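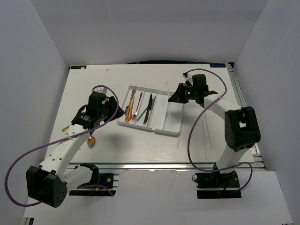
Besteckkasten an der Doppelarmzelle, linker Greifer mit goldfarbenem Löffel.

Anleitung Besteckzelle – Einrichten, Schicht fahren, Übergabe
Stand Juli, ersetzt den alten Aushang an der Spülküche. Fragen an Leonor Salgado (Technik) oder Siyabonga Khumalo (Schichtleitung Spülküche).

Für wen
Alle, die bei Mandagi bisher von Hand sortiert haben. Keine Vorkenntnisse nötig. Wer die Einweisung bei Leonor noch nicht hatte: bitte nicht starten, nur zuschauen.

Was sich ändert
Das Einsortieren von Gabeln, Messern und Löffeln macht tagsüber die Zelle. Kontrolle, Nachpolieren und Tischwägen bleiben bei uns. Neu dazu kommt der Posten "Zelle", Wechsel alle zwei Stunden. Niemand steht da die ganze Schicht. Stellen fallen deswegen keine weg, das steht so in der Vereinbarung mit dem Betriebsrat (liegt im Büro bei Conceição Calado, kann jeder lesen).

Vor dem Start
1. Arbeitsplatte abwischen. Krümel und Fussel weg, auch hinten an der Rückwand.
2. Kabel anschauen. Die lila Kabel müssen in freiem Bogen hängen. Nicht festkleben, nicht hinter die Grundplatte stopfen.
3. Besteckkasten auf die Platte, ungefähr mittig zwischen beide Arme. Leicht schräg geht. Rand muss frei bleiben, nichts drüberlegen.
4. Programm Iteo öffnen, Profil "gemischt" laden. Nicht "Bankett", das ist für 300 gleiche Teile und kommt mit bunten Griffen durcheinander.
5. Hände raus, Freigabe drücken. Erst dann.

Der erste Durchgang
Immer langsam. Zuerst ein Löffel, weil die am häufigsten rutschen. Greift der Arm am Stiel und die Laffe hängt nach unten, passt es. Dreht sich der Löffel im Greifer: Stopp, Teil von Hand rausnehmen, neu auflegen. Nicht mit den Fingern nachhelfen während der Arm läuft, auch nicht "nur kurz".

Danach Gabeln und Messer. Gabeln mit den Zinken nach vorn. Messer dürfen etwas schief liegen, die richtet man beim Kontrollieren gerade. Das breite Fach rechts bleibt bei uns frei, da kommt Aussortiertes rein (verbogen, Flecken, fremdes Besteck).

Farben
Gold, Silber, Türkis, Schwarz, Rosa, alles gemischt aus den beiden Häusern. Die Zelle sortiert nach Form und nicht nach Farbe. Farbsätze macht weiterhin der Mensch am Tischwagen. Durchsichtige Sachen mag die Kamera gar nicht, bitte vorher rausnehmen.

Wenn es hakt
Fehler 10: Greifer zu, aber nichts drin. Quittieren, weiterlaufen lassen. Beim dritten Mal anhalten.
Fehler 11: Arme zu nah beieinander. Nicht quittieren! Leonor rufen, Durchwahl 222.
Anderer Fehler: Nummer aufschreiben, Uhrzeit dazu, Zelle aus, von Hand weitermachen. Das ist kein Versagen und wird auch nicht ausgewertet.

Tempo
Kam in der Runde mehrfach: Ihr müsst nicht so schnell sein wie die Zelle. Umgekehrt auch, wer merkt dass sich hinten am Tischwagen alles staut, drückt Pause. Das darf jeder, ohne Rückfrage. Idalina Cardoso hat das im Probebetrieb so gemacht und es war richtig.

Was die Leute bisher sagen
Handgelenke besser, dafür mehr Stehen und Gucken. Deshalb der Hocker. Mark Anthony Ignacio findet das Piepen nervig, Lautstärke lässt sich in Iteo unter "Ton" runterstellen, bitte nicht ganz auf null.

Übergabe
Zelle auf Pause, beide Arme leer fahren. Kasten raus, Platte wischen. Im Heft eintragen: Name, Fehlernummern, was komisch war. Auch Kleinkram. Dem Nächsten kurz mündlich bescheid geben.

Die Seite zum Reinigen der Greifer kommt noch, bis dahin nur trocken abwischen und nichts sprühen.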